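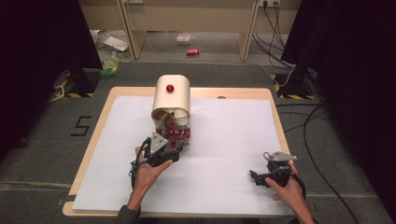
1 min read

Dodar Table with Veso White Sheet

The Dodar is a small table for sorting, counting and packing light items. It has a pale wooden top with rounded corners and is supplied with the Veso, a large white sheet that lies over the top and leaves a narrow strip of wood showing along each edge. Small colored pieces, such as red balls, are easy to find against the sheet. A clear container may be kept on the table during use so that its contents remain in view.

The table is intended for indoor use on a level floor and may be placed on carpet. Two adults should carry it when it is moved between rooms. Heavy or sharp-edged goods should be stored elsewhere.

The Veso sheet should be wiped with a soft cloth after each session and left to dry flat. Abrasive pads and strong cleaning products must not be used. Fine threads and dust should be lifted off with a dry cloth before wiping.
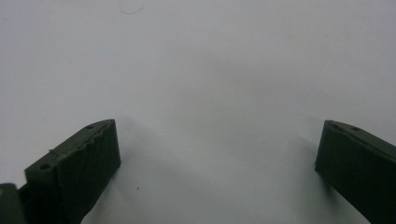 Plain white work surface, close view.

Item number: 43
Supplied as: table and 2 white sheets
Not supplied: containers, covers, balls

Replacement sheets are sold separately. Orders for more than 200 sheets are handled by Macario Tlapale in the equipment office and should be placed before the end of September.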